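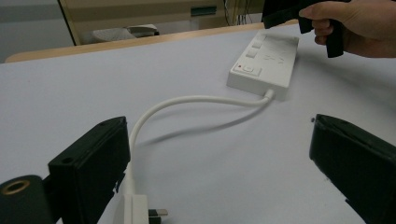
Une lectrice de Memard nous écrit que, chez elle, le courant est revenu après trente minutes, mais que la peur de la prochaine coupure est restée tout l'hiver. Elle demande pourquoi personne ne l'avait prévenue. Sa lettre est courte, presque polie, et elle termine par une phrase que nous avons relue plusieurs fois à la rédaction : « Je ne veux pas une indemnité, je veux une heure. »

Une heure, dans la vallée, c'est devenu une chose précieuse. Depuis le mois de septembre, les habitants de Memard et des hameaux voisins vivent avec un réseau électrique en travaux. La ligne ancienne, qui descend du plateau et passe au-dessus de la rivière Tô, doit être remplacée par une ligne enterrée. Le projet porte le nom de Rulbridge, du nom du vieux pont où les premières tranchées ont été ouvertes. Il concerne 2 000 foyers, une école, deux scieries et une fromagerie qui ne peut pas attendre.

J'ai passé plusieurs journées dans ces villages. Je ne suis pas ingénieur et je n'ai pas voulu écrire un article d'ingénieur. Ce qui m'intéressait, c'était la manière dont on organise sa maison quand on sait que la lumière peut partir.

La première surprise est que les gens en parlent peu au passé. Au café de la place, on m'a montré un calendrier de cuisine avec des croix au crayon. Chaque croix est une coupure. Les plus longues sont entourées deux fois, et à côté on a noté ce qui était dans le four. Un gratin, une tarte, encore un gratin. La patronne a appris à cuisiner tôt le matin, quand les équipes ne sont pas encore sur la route.

À la fromagerie, le sujet est plus grave. Le lait doit rester au froid, et un groupe électrogène coûte cher quand il tourne souvent. On en a loué un pour l'automne, ensuite pour l'hiver, et maintenant on parle de l'acheter. Le bruit gêne les voisins, qui pourtant ne se plaignent pas trop - ils achètent leur beurre au même endroit.

L'entreprise Wendora, qui conduit les travaux, a compté 139 interventions depuis l'ouverture du chantier. Elle distingue les coupures prévues, annoncées par un papier dans la boîte aux lettres, et les autres. Pour les habitants, cette différence est tout. Une coupure annoncée est un désagrément, on remplit la bouilloire, on charge le téléphone, on sort les bougies du tiroir. Une coupure qui n'est pas annoncée reste dans la tête beaucoup plus longtemps que dans les fils.

Il existe aussi un service de messages, mais il faut s'y inscrire, et il faut que le téléphone passe. Dans le haut du village il passe mal, surtout derrière l'église. Au dernier relevé, 157 foyers étaient inscrits. Wendora répond que le formulaire est simple. Je l'ai rempli moi-même, pour voir, et j'ai dû chercher deux fois un numéro de compteur qui se trouvait derrière des pots de confiture, dans la cave de mes hôtes.

Les plus âgés sont les plus tranquilles. Dans une ferme au bord de la Tô, on m'a servi la soupe sur une cuisinière à bois allumée depuis le matin. L'électricité est arrivée dans cette maison quand le grand-père était déjà un homme, et la famille raconte encore qu'il gardait une lampe à pétrole sur le buffet, pleine, par méfiance. La lampe est toujours là. Elle a servi en décembre pendant toute une soirée, et les enfants ont demandé à recommencer le lendemain.

Leurs parents étaient moins enthousiastes. Travailler à la maison, dans ces conditions, demande une patience que tous les employeurs n'ont pas. Plusieurs personnes ont pris l'habitude de descendre à la salle de lecture de la mairie, où un circuit de secours a été installé. On y trouve des prises, une table longue, du café à partir de dix heures. On s'y parle davantage qu'avant, même si l'on vient en principe pour le silence.

La dernière tranchée, celle du pont, doit être refermée au printemps si le sol n'est pas trop mouillé. Il restera ensuite à démonter les anciens poteaux. Certains habitants voudraient en garder un, près du lavoir, à cause des hirondelles qui s'y rassemblent avant de partir. La demande a été envoyée à Wendora, qui n'a pas encore répondu.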